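Pramura Photo Comments

A data card for 3000 captions and reader comments from a photo-sharing site
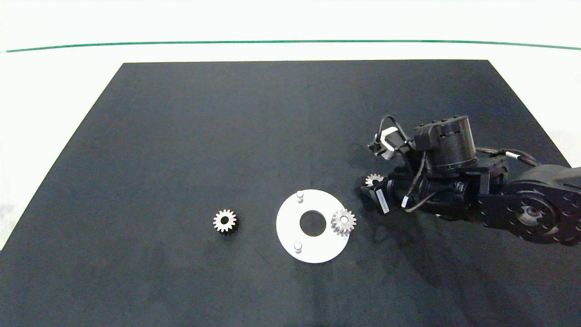

Small metal gear beside a white ring-shaped plate with two pins, on a black mat.

Version dated 26 April 2025. Maintained by Caoimhe Brennan.

What is in it

Pramura was a photo-sharing site where members posted pictures of buildings, bridges and old streets, and other members wrote underneath. This release holds the text only. There are 3000 entries, each made up of the photographer's caption and the comments that followed it. No image files are included.

The largest group, 616 entries, was posted under the Conddale tag. Most of those are about the mill and the covered market. Kernudby comes next with 400, nearly all from the harbor walk that members took each September. The rest are spread thinly over many places.

Files

captions.csv: entry ID, place tag, category, caption
comments.csv: entry ID, comment order, comment text
tags.txt: the 14 category names, one per line

Both CSV files are UTF-8 with a header row. Join them on entry ID. Some captions contain line breaks inside quotes, so use a real CSV reader and don't split on newlines.

Cleaning

Usernames were replaced with short codes. Email addresses and links were removed. Spelling was left alone, and so were repeated exclamation marks. Comments that only said "nice" or "great shot" are still in, as they make up a fair share of what people wrote.

Place tags were typed by members. The Mac Mathúna bridge appears with and without the accent and the space, and we did not merge the versions.

Languages

Mostly English. There is some Spanish, Danish and Irish, and a few comments switch partway through. There is no language column.

Known problems

Category labels came from the photographer and were never checked. "Architecture" and "Streets" overlap a lot. Comment order is missing for the oldest entries, where the field is blank. A handful of replies refer to comments that had already been deleted.

Use

Free for research and teaching. Please don't try to match the user codes back to people. To have an entry taken out, open an issue with the entry ID.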